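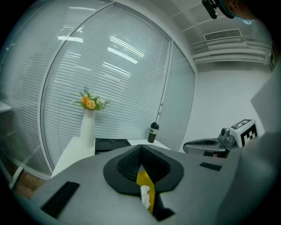

## Feedback round FAQ: Ceststead office

Quick answers, will tidy this up later. Ask in the Danko channel if yours isnt here.

**What is it?**
Peer feedback. You pick 3 people you work with, they each get a short form about you. Same the other way round.

**Is this the performance review?**
No. Separate thing, separate form. Reviews are still in February.

**Do I have to pick someone from my own team?**
One of them, yes. Other two can be from anywhere, including Starna.

**Can my manager see what people wrote?**
Only if you share it. Managers see who has finished, not the answers.

**Are the comments anonymous?**
Names are off by default. But small teams, you can often guess. Write it like you'd say it to their face.

**How long should a comment be?**
Box stops at 200 words. Two or three sentences is plenty. Give a real case, like a meeting or a handover. "Great to work with" doesn't help anyone much.

**Someone asked me and I barely know them. Can I say no?**
Yes. Hit Decline, they get a note to pick someone else. No reason needed.

**When's the deadline?**
7 working days from when the request lands in your inbox. Reminder goes out the morning before.

**I got a comment I think is unfair.**
Sleep on it first. Then talk to your manager or the people team, either is fine. Please don't go round asking who wrote it.

**The Clesta link says my session expired.**
Known problem. Log out, close the tab, log in agian. Drafts are saved.

**Can I change an answer after I send it?**
Not yourself. Message us and we'll reopen the form.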